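Forecourt and Grounds Tidy, Stikholm Campus
Second progress report to the Faltau Fund

Prepared by Lejla Kadrić, 24th May

Your guidelines ask us to begin with what we said we would do. In March we said we would clear the storm-damaged timber from the lawns and paths, prune whatever was still hanging over the walkways, check every slab in the forecourt for lifting and cracking, and put back the grass where the trucks had been. We also said it would all be finished before this report. You will notice the report has arrived.

The pruning is done. Teodor Kaczmarczyk signed off the last of the high work a fortnight ago and has a folder of certificates to prove it, a copy of which is attached as Appendix A. The arborist found fewer trees needing removal than we had feared, so the budget line for stump grinding is mostly untouched and we would like to talk to you about it (see Requests).

The clearing is less done. Most of the branches and log sections have been chipped or carted to the Dultville depot, but the heap by the curb, on the office block side, is still with us. It sits across the end of the curb and onto the paving, and people have started giving directions by it. 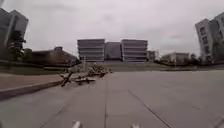 Marijke Nijs wrote to us that she has no quarrel with the heap as such, having seen worse, but she would like a date for it, and she would like the date to be in writing. She added that the logs should be kept for seating if anyone can be persuaded to cut them level, and that she walks that way every morning and is quite prepared to keep writing.

We have given her a date. The chipper from Milošević Tree Services was booked twice and came once, and on the day it came the driver had been told to collect chip, of which there was none, as he had the chipper. A third booking is confirmed for the second week of next month. We are also taking up the suggestion about seating. The thicker pieces will be set aside, and Joaquín Medina has offered the use of his chainsaw mill, provided he is the one holding it.

On the paving we have better news. The forecourt is a great deal of concrete, and walking all of it with a clipboard took longer than the desk estimate allowed. The survey is now 82 per cent complete. So far 41 slabs have been marked for attention, nearly all for staining or tired joint filler. Only 2 have lifted enough to trip on, and both were ground back within the week. The unsurveyed part is the stretch toward the tree line, where leaf litter has to be swept off first and then, given the trees, swept off again.

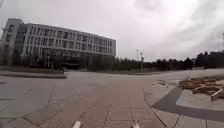
Grounds and Outdoor Works, Stikholm Campus

Spending to date is under the approved figure, largely on account of the stumps we did not have. The one overrun is in sweeping and disposal. We had priced disposal by the load and the depot charges by weight, and wet timber is heavy, a fact known to everyone at Dultville and now to us. Edin Kelmendi has renegotiated the rate for the remaining loads and has asked that we stop apologizing to the depot on the phone, as it weakens his position.

The lawns were to be the easy part. Reseeding along the walkway began late, since we wanted the trucks finished with it first, and the trucks were waiting on the chipper. We have gone ahead with the sections no vehicle needs to cross. More than 100 metres of edging has been recut beside the paving, and the line between grass and concrete is straight again for most of its length.

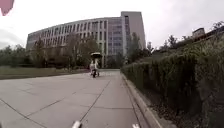
The bare patches nearest the curb will be left until the timber goes. Seed was put down there once already, and the pigeons have asked us to pass on their thanks to the Fund.

Requests

1. That the unspent stump grinding money be moved to disposal and joint filler. Figures are in Appendix B.

2. That the closing date be extended by one month, to allow the new seed to come up before anyone is asked to photograph it.

3. That the seating be accepted as a variation. It will cost bolts, oil and a Saturday's worth of Joaquín's lunch.

Next report will cover the end of the slab survey, the reseeding and the removal of the heap. Questions about the money should go to Edin, and questions about the heap may be sent to me, in the queue behind Marijke.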